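The Corner by the Window: Small Fixes from Our Spring Clear-Out

Filed under: Home & Tidying, Room by Room, Gallery
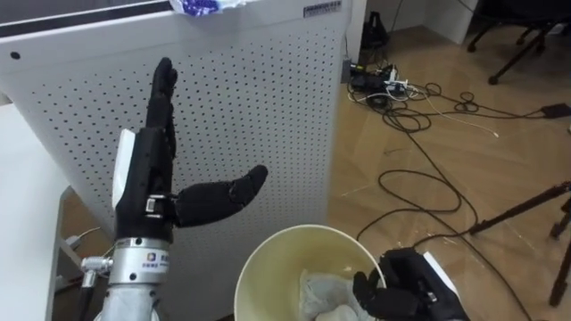 Every May I get the same itch, and if you have been reading along for a while you know what comes next: I pick one corner of one room and fuss over it until my family begs me to stop and make dinner. This year it was the far corner of the den, where the air purifier lives and where, for longer than I care to admit, everything without a home of its own had been quietly collecting. There were magazines, there was a lamp with no shade, there was a bag of cords that I think came with us from the old apartment on Findham Street. It all had to go somewhere, and a good deal of it simply had to go.

I keep this page as a sort of gallery with notes, so you'll find the notes below in the order we did things. I've added a few words wherever somebody in the comments had asked about one thing or another, and I'm afraid some of them ran away with me. Get yourself a cup of tea!

The air purifier

Tall, white, and with all those little holes across the front, it has the look of a very serious piece of equipment, and I used to want to hide it. My brother-in-law Gilang talked me out of that (he came over to help move the bookcase and stayed for most of the afternoon, as he does). He pointed out that I had pushed a chair right up against the front of it, which was doing the poor thing no favors. So now it gets its own stretch of floor with nothing pressed against it, and I've made my peace with how it looks. White on a pale wall disappears faster than you'd think.

Dusting all those tiny holes

I had been going at the front with a damp cloth for ages and mostly managing to push the dust in deeper. Hidayah Lubis, who left such a kind comment on the hallway post, suggested a soft brush on the end of the vacuum hose, with the machine switched off and unplugged first. It took me a few minutes from top to bottom, and then I got carried away and did the baseboards, the radiator, and the top of the door frame, which I will not describe to you.

The little round wastebasket

Oh, I do love this one. It's a plain cream-colored bin, open at the top, with a nice smooth rim, and I have come to believe that a room without a wastebasket is a room where tissues end up on the arm of the sofa. We had been walking all the way to the kitchen with every candy wrapper (or, let's be truthful, not walking to the kitchen at all). Putting a bin in the corner beside the purifier cured that within a day or two. Several of you have asked whether I use a liner. In here I don't, as it mostly sees paper and tissue, and I just tip it into the big bag on trash night and give the inside a wipe when it needs one.

Lid or no lid?

Aisyah Liem and I have gone back and forth on this by email for weeks, and I suspect we'll still be at it by Christmas. She likes a lid everywhere. I like a lid in the kitchen and the bathroom, and nothing at all in the den, where I want to be able to drop something in while holding a book and a mug. If you have a puppy, go with Aisyah.

The cord bag

I sat on the rug and sorted the whole thing, which took from right after lunch until it was time to start the rice. Out of the lot I kept 8 cords that matched something we still own, and each one now has a paper tag tied on with its name. The others went to the recycling drop-off. If you have such a bag, and I feel certain that you do, plug each one in before you decide. I found a perfectly good charger for the camera that I'd already replaced.

The magazines

These were hard for me. I'd been saving back issues of a home journal called Druvier for the recipes, and there were nearly 18 years of them stacked behind the chair. I tore out the pages I have cooked from (fewer than I would have guessed) and put them in a binder, and Prasetyo Pangaribuan from across the street took the rest for his sister's art class. He carried them home in a wheelbarrow, bless him.

Moving the lamp

With the magazines gone there was finally a spot for the lamp, and a new shade, plain linen, from the Sopacua shop by the post office. I asked for a smaller one and was talked into the bigger one, and they were right. In the evening it throws a good warm circle over the chair and leaves the rest of the corner soft.

The basket for blankets

We used to drape blankets over everything. Now they're rolled up and stood on end in an old log basket, and the one on top gets used while the one at the bottom never does. I swap them over when I remember.

What's left to do

The curtain on that side still needs hemming, and there's a scuff along the wall from when the bookcase went by that Gilang says was there before. I've got half a can of the wall color in the garage, if the lid will come off. The hall closet is next on my list, and if any of you have a good way of storing boots that isn't a heap, please leave it in the comments!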